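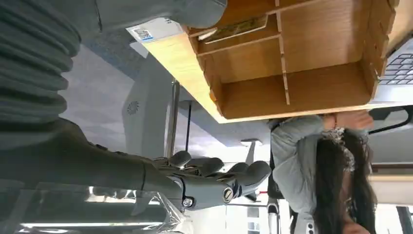 Wrist view during shelf work, with the articulated hand pointing toward a wooden shelving unit.

Vunness Reach Planner
Motion planning software for arms with multi-fingered hands

Vunness Reach Planner computes collision-checked paths for work in and near open shelving. It accepts wrist camera input at any roll angle and rotates each view into the base coordinate system before planning begins, so operators do not need to level the wrist between approaches.

Shelving is stored as a cell model. Compartment walls, edge thickness and opening direction are entered once and may be reused across stations. Labels carrying a QR code can be registered as reference points.

Key data
Planning cycle: 40 ms, typical
Arm joints supported: 6 or 7
Stored cell models: up to 800
Interfaces: C++ and Python libraries, command line tools

Shared workspaces
A keep-out volume is maintained for each person detected by the station sensors. The planner reduces speed near the volume and requests a new path if the volume changes. This function does not replace a rated safety system.

Licensing
Licenses are issued per controller. The Golestani hand driver is included; the Ellis simulation module is ordered separately. Technical inquiries should be addressed to Masanobu Yokoyama, Software Products.

Page revised 15 September 2018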